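Keeping the Two-Arm Cell Running: Project Report, Part 3

Dultholm Technical College, Automation Workshop

What we were asked to do

The brief was to take over the stacking cell from last year's group and keep it usable until August. Their handover notes said the cell "needs little attention". We doubted that from the first Monday, and the log now has 29 entries in it.

Setting up

Both arms are mounted over the same wooden table. The work area is a square of black tape, which we relaid after finding the old one had crept. The Letham guide we were given says to re-zero both arms once a month. We tried that and it was not enough. By the second week the first arm was missing its pick point by nearly 2 mm, so we went over to re-zeroing every morning.

I am not convinced the drift is in the joints, whatever the notes say. We loosened and refitted the finger mounts and the error changed direction. That points to the gripper end, though one test proves very little.

Cables

The thin cable at the wrist of the first arm caused more stops than anything else. Tied down tightly, it pulled when the wrist turned. We left a loop in it and the stops became rarer. Vávra clips were recommended to us and two of them cracked, so we went back to ordinary ties.

Checking the grip

Our check is a stack of three blocks: red, then yellow, then green. We ran it 765 times in all. The orange fingers are wiped before each batch of 30. I would like to say wiping helps, but we never ran a batch without it, so we have no right to claim so.

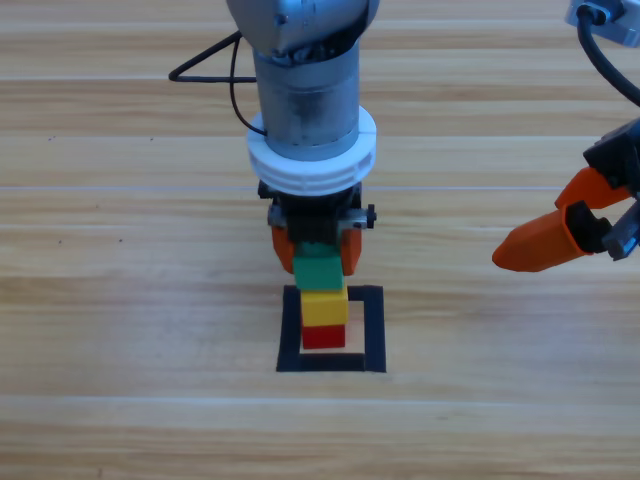
Asnakech Negussie
Second-year student, maintenance and logging

The second arm is parked with its fingers open while the first one places. Last year's program moved both at once to save time. We took that out after a collision and have not put it back, despite Sunita Katiyar's argument that the paths never cross on paper.

Still open

The drift has no proven cause. The Lavow spare fingers have not been fitted. Whoever takes the cell next should read the log before the handover notes, and test the wiping properly.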